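Part 2: Arming the Sistholm and setting up alerts

I've had my Sistholm door and window alarm for going on three years now (we got it after a string of break-ins over in Tirkari), and the booklet in the box still makes my head hurt. So these are the steps I use!

1. Plug in the hub and wait for the light to go solid green. Mine takes 37 seconds.

2. Hold the side button until it beeps twice, then open the Noh app and tap Add Hub.

3. Pick a six-digit code. Please don't use your street number, burglars try that first.

4. Stick a sensor on each door and ground-floor window, with the arrow facing the magnet.

5. Set the exit delay. I went with 300 seconds, which sounds like forever until you're hunting for your keys with two bags of groceries.

6. Tap Test and open every door one at a time. The siren is LOUD, so warn the neighbors.

Note: if a sensor shows code 124, the battery tab is still in. Pull it out and start again at step 4.

Caution: the alarm doesn't call the police unless you've signed up for the Movammont monitoring plan. I went the whole of February thinking it did. Without the plan you just get a message on your phone, and calling 911 is up to you.

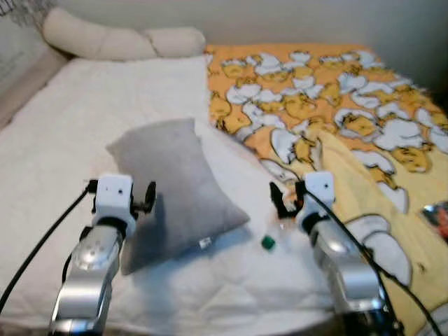

What happens if somebody cuts the power during a break-in?

The hub switches to its backup battery and keeps the siren and sensors going, but phone messages stop if your router is down too. I keep my router on a small battery backup for that.

Next you'll want to add the rest of the household, and everyone should get their own code.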